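Section 4: Oiling and looking after the worktop

Applies to all Plurnwood solid wood worktops, boards and shelves. Not for veneered doors, see section 6 for those.

Read the whole section first. Takes an evening plus drying time. Don't start if you need the kitchen back by tomorrow.

4.1 What you need

Tin of Merkon worktop oil (supplied, one per length of top)
Lint-free cloths, old cotton sheets are fine
Sandpaper, fine grade, and a block
Gloves
Bucket of water with a lid, for the used cloths
Masking tape for the sink edge

No olive oil or sunflower oil. Goes sticky, then smells.

4.2 Before you start

1. Clear the top. Everything off, including the bits behind the kettle.
2. Wipe down with a damp cloth and a drop of washing-up liquid. Wipe again with clean water.
3. Leave overnight. Wood must be dry all the way through, not just dry to touch.
4. Room temperature should be near 20 degrees. Colder and the oil won't soak in properly. Turn the heating on if you have to.
5. Open a window.

CAUTION: Cloths with oil on them can catch fire by themselves when left scrunched up. Put them straight in the bucket of water, lid on, bucket outside. Do not put in the kitchen bin. Do not leave in a pocket.

4.3 Check the grain

Look along the top from one end with the light behind it. You want to know which way the grain runs before any sandpaper comes out. On most tops it runs the long way. On end pieces and short returns it can run front to back, so check each one seperately.

Maple is pale and shows everything. Streaks, small knots and lighter bands are normal and are not a fault. We do not replace boards for these. Cracks you can get a fingernail into are different, ring us.

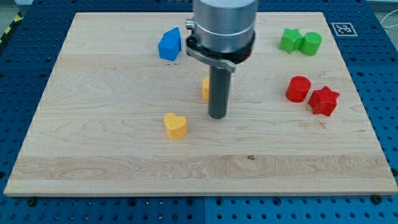
Fig. 4a. Maple, grain running side to side. Streaks and small knot are natural.

Found the direction? Mark it with a bit of masking tape and an arrow. Sounds daft. Do it anyway on L-shaped kitchens, where the grain turns at the joint.

4.4 Sanding

1. Wrap paper round the block. Never use bare fingers, you'll make dips.
2. Sand with the grain. Light pressure, long strokes.
3. Ends next. End grain drinks oil much faster than the face so take it a bit smoother.
4. Soften the front edge with two or three passes. Don't round it over.
5. Hoover, then wipe with a barely damp cloth. Leave until dry.

Note: Machine sanders are OK on tops over 2 metres. Keep it moving, and keep it away from the tap hole.

4.5 Oiling

1. Stir the tin, don't shake.
2. Do the underside first if the top isn't fixed down yet. Skipping the underside is the main cause of warping.
3. Pour a small puddle, spread thin with a cloth, along the grain.
4. Wait 20 minutes.
5. Wipe off everything that hasn't soaked in. All of it. If the surface feels tacky you have left to much on.
6. Leave overnight, then repeat. New tops need three coats. Sink and hob cut-outs need four, done with a small brush.

Note: If you've the Bandora white-tinted oil, use it for the first coat only and the clear after that. More than one tinted coat goes patchy. Hegarty sealer is for the cut-outs and must NOT go on the face.

CAUTION: Keep children and pets out until the last coat is dry.

4.6 Afterwards

No hot pans straight on the wood. No standing water round the taps.
Wait a full week before putting anything heavy down.
Re-oil when water stops beading. Busy kitchens, every few months. Tops in full sun dry out quicker, so do an extra coat in August.

4.7 Marks and how to shift them

White ring: rub with the grain using a little oil on a cloth. Leave overnight.
Black mark near a tin or pan: that's iron and damp. Sand lightly, re-oil the patch.
Scratches: as 4.4, small area only, feather the edges out.
Sticky all over: too much oil. Rub down with a dry cloth, then fresh paper if that doesn't do it.

Still stuck? Ask for Fadime Altıntaş on the help line, extension 94. Have your order number ready. Fitting questions go to Gebhard Imhof, same number, mornings only.

Section last changed 6 April 2020. Replaces the loose sheet packed with older tops.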